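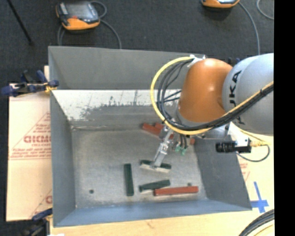 Ticket 2267 – Wusberg Arena, rink sheet soft along the north boards
Status: Resolved
Opened by: Bethel Lemma, rink operations
Assigned to: Kyriaki Lambrakis, refrigeration support, Petridis
Priority: High

3 comments | 9 shares

Initial report (Bethel Lemma)

Ice is soft in a strip along the north boards, from the penalty boxes to the Zamboni gate. First noticed by the skate guards at the Friday public session. The high school girls' team practiced on it that evening and the coach said pucks were dying in the corner. The rest of the sheet is normal. We have a junior tournament starting in two days and the visiting teams are already booked in.

Control panel shows brine supply at 16 F and return at 19 F. No alarms. Compressor 1 is running, compressor 2 is on standby. Building air is 52 F. Nothing was changed on the panel this week as far as I know.

Reply (Kyriaki Lambrakis)

Thanks. Supply and return look fine for the sheet as a whole, so I would leave the setpoint alone for now. Lowering it will make the good ice brittle and may not help the strip. Please do the following and post the results:

1. Take surface temperatures with the infrared gun at the north boards, center ice and south boards. Lights in the normal setting, no resurfacing for an hour before.
2. Drill ice depth at the same three places.
3. Feel the header pipes in the trench at the north end. Look for any that have no frost on them when their neighbors do.
4. Check whether the dehumidifier is running and which way the louvers are pointing.

Reply (Bethel Lemma)

Results:

North boards 27 F, center 22 F, south boards 22 F.
Depth: north 1 3/4 in, center 1 1/4 in, south 1 1/4 in.
Trench: all pipes frosted except four next to each other at the gate end. Those four are wet but have no frost.
Dehumidifier is running. Louvers point up at the ceiling, same as always.

The driver says he has been laying extra water on that side to fill the ruts, which would explain the depth.

Reply (Kyriaki Lambrakis)

Four pipes together with no frost means low flow in that group. The thick ice makes it worse. Two likely causes: air trapped in the header or a valve that is not fully open. Try the air first.

- Find the bleed valve at the high point of the north header. On the Faltance headers it is a small brass valve under a foam cap.
- Wear goggles and gloves. Have a bucket and a hose ready to hold the brine.
- Open it slowly. If it spits, leave it until you get a steady stream, then close it.
- Wait two hours and look at the pipes again.

Also ask the driver to stop adding water on that side and shave it down in several light passes until it matches center.

Reply (Bethel Lemma)

Bled the header. It spat for several minutes and then ran steady. After two hours, two of the four pipes have frost. The other two are the same as before. Surface is down to 25 F.

Reply (Kyriaki Lambrakis)

Good, so part of it was air. Now check the isolation valve for that group. The drawing I have (sheet 92) shows it behind the board panel by the gate. The handle should be in line with the pipe.

Reply (Bethel Lemma)

Found it. The handle was in line, but the stem turns without catching. Our maintenance man put a wrench on the stem itself and it moved almost a quarter turn. The handle must have slipped on the stem at some point, so it looked open when it wasn't. He has tightened the set screw and marked the stem with paint.

Next morning: all four pipes frosted. North boards 22 F, center 22 F. Depth on the north side is 1 3/8 in after shaving. Two teams skated on it with no complaints.

Reply (Kyriaki Lambrakis)

That is what I wanted to see. The remaining items are below and I will close this once the valve is on order.

- Replacement isolation valve: order 3688, through Ballis. Fit it when the sheet comes out, not before. The set screw should hold until then.
- Top up the brine expansion tank. You lost a little when bleeding, and a low tank is how air gets in.
- Check the tank level weekly and write it on the plant log with the supply and return readings.
- Bleed both headers again in February, even if everything looks normal.

Reply (Bethel Lemma)

Tank topped up – it was under the low mark on the glass. I've added a line for it to the plant log. Valve order is confirmed. The tournament went ahead on schedule. OK to close.

Closed by Kyriaki Lambrakis, December 24, 2023
Cause: air in north header, isolation valve partly closed with slipped handle
Parts used: none
Follow-up: valve replacement at ice-out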